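Search this site Enter keyword Go

Community | Food and Dining

Tray settings under review at Clercombe meal program

The Clercombe lunch program will change the way it lays out its trays from May, after a month of comments from the people who eat there.

Organizer Tiziana Negri said 137 diners filled in comment cards, and the most common request was for more room around the bowl.
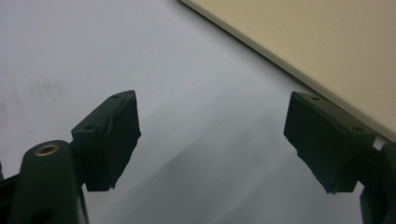 A pale surface with a beige board at one side.

Under the new layout, the bowl goes at the upper right of the tray — close to the hand most diners use — with chopsticks and a metal utensil side by side below it. Small side dishes will get a separate tray of their own.

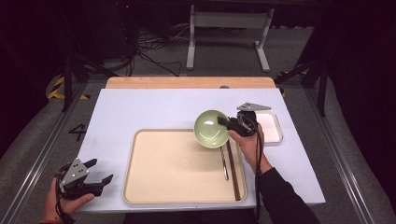
Negri said the cream-coloured trays will stay, as they are light to carry and stack well in the Firkeck Street kitchen. The program served 1,028 lunches last month and expects a similar number once the new settings are in use.

"People want to put their spoon down without knocking something over," she said. "It's a small change but they asked for it."

Lunch is served from noon at the Amato Room. Diners can leave further comments at the front counter until 2 p.m.

Filed under: Local news, Seniors, Meals

Contact us | © Tromeck Community News | Back to top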